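Section 3. Covering the table and sorting the odds and ends

If you've followed me through sections 1 and 2, your Prolholm folding table is up, the legs are locked and you've had a cup of tea. Good on you! Now for my favourite part, the cover. I use the Purlow felt in the teal-blue (it comes in a grey as well, but I lose things on the grey) and I've put it on and taken it off more times than I'd care to admit.

Before you start, wipe the top down. Any crumb left under the felt becomes a lump, and you'll find it with your elbow every single time.

3.1 Fitting the felt

1. Shake the felt outside, then lay it over the table with the fluffy side up. If you can't tell which is the fluffy side, rub it on your cheek.

2. Centre it by eye. The Purlow piece is 2000 mm long, so you'll have a bit spare to play with.

3. Smooth from the middle outwards with flat hands. Don't tug at the corners, or it'll go wavy along the edge.

4. Fold the edges over and press on the clips from the Kershaw pack. There are 14 in the pack and I only ever use 11, so put the rest somewhere you'll remember.

5. Brush it all one way with a dry clothes brush.

Note: felt marks. Mine has gone darker in patches and I've stopped fretting about it. A damp cloth and a bit of patience will lift most things, but scrubbing makes it worse, so go easy.

Caution: no hot mugs or irons straight on the felt, please. I did the mug one myself.

3.2 Putting your bits and pieces out

I like to tip out whatever's been living in the bottom of the drawer and give it a proper look before anything goes into storage. You'll get the usual mix: a packet of something to nibble, a phone, a lanyard from goodness knows where, fake flowers that were meant for a vase.
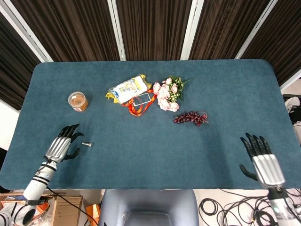

6. Start at the back of the table and keep the front clear for working. I know it's tempting to spread out (I do it too), but you'll want that space in a minute.

7. Untangle anything with a strap first. Lanyards love to hook themselves round whatever's next to them, and if you pick one up in a hurry the lot comes with it.

8. Stand jars and tubs upright with their lids on. Give each lid a little press as you put it down.

9. Lay artificial flowers on their side with the heads facing the same way, so the leaves don't get squashed. Bent stems can be coaxed back with warm fingers.

Note: snacks are fine on the table as long as they're sealed. Chip crumbs in felt are a misery, and ants can smell them from the next suburb.

3.3 Small hardware and rubber bands

Bolts, screws and washers are the things most likely to roll off and vanish under the fridge, so I leave them till the rest has settled. A lidded clear jar is hard to beat for rubber bands, and you can see at a glance when you're running low.
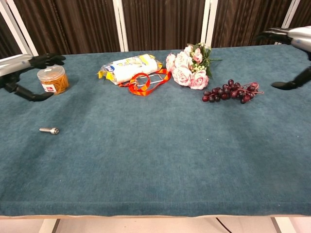 10. Lay each bolt on its side, away from everything else, until you've worked out what it belongs to. If it's from the Prolholm legs, stop here and go back to section 1!

11. Rubber bands go in their own jar. Keep it out of direct sun, or the bands turn brittle and snap on you.

12. Move the sorted things into your Clilbridge drawer unit, heaviest at the bottom. The little label holders on the front slide in from the left, and they're stiff the first time.

Caution: keep small hardware and rubber bands well away from toddlers and pets. My old dog once ate a washer and we had a very long evening.

If you're short a clip or a label holder, the spares bag is part 871 in the list at the back. Leave the felt on overnight before you trim any overhang, as it relaxes a little, and then carry on to section 4 for the drawers.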